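Furneck : la mise en conformité des vitrages anciens entre dans sa seconde phase

Le service technique de Furneck a publié le 17 octobre 2020 les prescriptions applicables au remplacement des vitrages dans les immeubles du secteur Brurkmont. Le document, attendu depuis l'hiver, fixe les valeurs minimales de performance thermique, les modes de pose admis et les pièces à joindre aux demandes de travaux. Il concerne les copropriétés dont les menuiseries ont conservé un simple vitrage ou un double vitrage de première génération.

La première phase portait uniquement sur les relevés. Les équipes de Skustis, bureau d'études chargé de la mission, ont visité 19 immeubles et classé les baies selon l'orientation, le type de châssis et l'état des joints périphériques. Les mesures d'étanchéité à l'air ont été réalisées par mise en dépression des logements, conformément au protocole arrêté en février. Les résultats montrent des écarts importants entre des bâtiments de même époque, écarts que le rapport attribue pour l'essentiel aux réfections partielles menées sans coordination entre copropriétaires.

Le cas le plus fréquent est celui du châssis bois d'origine sur lequel un double vitrage a été rapporté après coup. La feuillure, prévue pour un verre mince, a dû être recreusée, ce qui réduit la section résistante du montant et laisse peu de matière pour le drainage. L'eau de condensation stagne alors en traverse basse. Le rapport recommande dans cette configuration la dépose complète de l'ouvrant et son remplacement, le dormant pouvant être conservé si le taux d'humidité du bois reste inférieur au seuil admis.

Pour les châssis sains, une seconde solution est retenue : le vitrage isolant de faible épaisseur, composé de deux verres de 4 mm séparés par une lame de krypton. L'épaisseur totale de 14 mm permet une pose en feuillure existante lorsque la profondeur utile atteint 20 mm. Les prescriptions imposent un calage d'assise en matériau imputrescible, un jeu périphérique continu et un mastic compatible avec le joint de scellement du vitrage. Ce dernier point a fait l'objet d'une annexe distincte, plusieurs désordres relevés à Brurkmont provenant d'une réaction entre le mastic à l'huile et le butyle du joint.
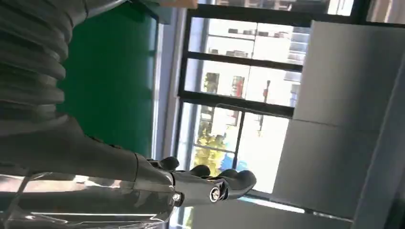

Selon Corina Neagu, l'annexe arrive trop tard pour les copropriétés qui ont déjà passé commande. Les fabricants, fait-elle valoir, ne reprennent pas un vitrage isolant coupé à dimension, et le changement de mastic oblige parfois à revoir la préparation des feuillures, donc le devis. Elle demande que les chantiers engagés avant la publication soient instruits sur la base des règles antérieures, avec un simple contrôle visuel des joints après deux saisons de chauffe.

Le service technique n'a pas retenu cette demande en l'état. Il admet toutefois une dérogation pour les vitrages livrés, sous réserve que l'entreprise fournisse la fiche de compatibilité établie par le fabricant du mastic. À défaut de fiche, un essai de contact peut être produit, aux frais du maître d'ouvrage. Les demandes de dérogation sont examinées immeuble par immeuble, et non logement par logement, afin d'éviter la reproduction des situations mixtes constatées lors des relevés.

La question de la ventilation occupe un chapitre entier. Le remplacement d'un vitrage s'accompagne presque toujours d'une amélioration de l'étanchéité du châssis, qui supprime les entrées d'air parasites dont dépendait jusque-là le renouvellement d'air du logement. Les prescriptions exigent donc la présence d'entrées d'air calibrées dans les pièces principales, soit en traverse haute de l'ouvrant, soit dans le coffre de volet roulant. La pose en maçonnerie reste possible côté cour. Elle est exclue en façade sur rue, où les percements visibles sont soumis à autorisation séparée.

Les dispositions architecturales ont été peu modifiées par rapport au projet. Les petits-bois doivent être conservés lorsqu'ils existent, en relief extérieur et non incorporés dans la lame de gaz. L'intercalaire du vitrage sera de teinte mate, assortie à celle de la menuiserie. Les verres à couche réfléchissante sont interdits sur rue, quelle que soit l'orientation. Au sud, le contrôle des apports solaires doit être assuré par une protection extérieure mobile, volet ou persienne – les films adhésifs posés en face intérieure n'étant pas pris en compte dans le calcul.

Sur ce dernier point, l'atelier Karaki, qui a restauré plusieurs façades du secteur, conteste la méthode. Hala Karaki relève que le calcul suppose une protection abaissée aux heures les plus chaudes, hypothèse rarement vérifiée dans des logements occupés en journée. Un film posé en usine aurait selon elle un effet plus régulier, avec une perte de lumière naturelle acceptable dans les pièces à double exposition. Le service technique répond que les films vieillissent mal sur vitrage isolant et peuvent provoquer une casse thermique lorsque le verre n'est pas trempé. Le rapport de Skustis mentionne deux cas de ce type, tous deux sur des baies partiellement ombragées par un balcon.

Le calendrier prévoit l'ouverture du guichet dès l'affichage des prescriptions. Chaque dossier doit comprendre le relevé des baies, une coupe cotée de la feuillure, la fiche technique du vitrage, la description du système de ventilation et le procès-verbal de l'assemblée générale autorisant les travaux. Les dossiers incomplets sont retournés sans examen. Les copropriétés qui ont fait l'objet d'un relevé en première phase peuvent en demander copie auprès du service technique et sont dispensées d'en produire un nouveau, sauf modification des menuiseries intervenue entre-temps.

Les vitrines commerciales en rez-de-chaussée ne sont pas visées par le texte. Elles relèvent du règlement des devantures, dont la révision est à l'étude. Les verrières de cage d'escalier sont également exclues lorsqu'elles ouvrent sur un volume non chauffé ; dans le cas contraire, elles sont assimilées à une baie courante et doivent respecter la même valeur de transmission thermique, avec un verre feuilleté en face inférieure.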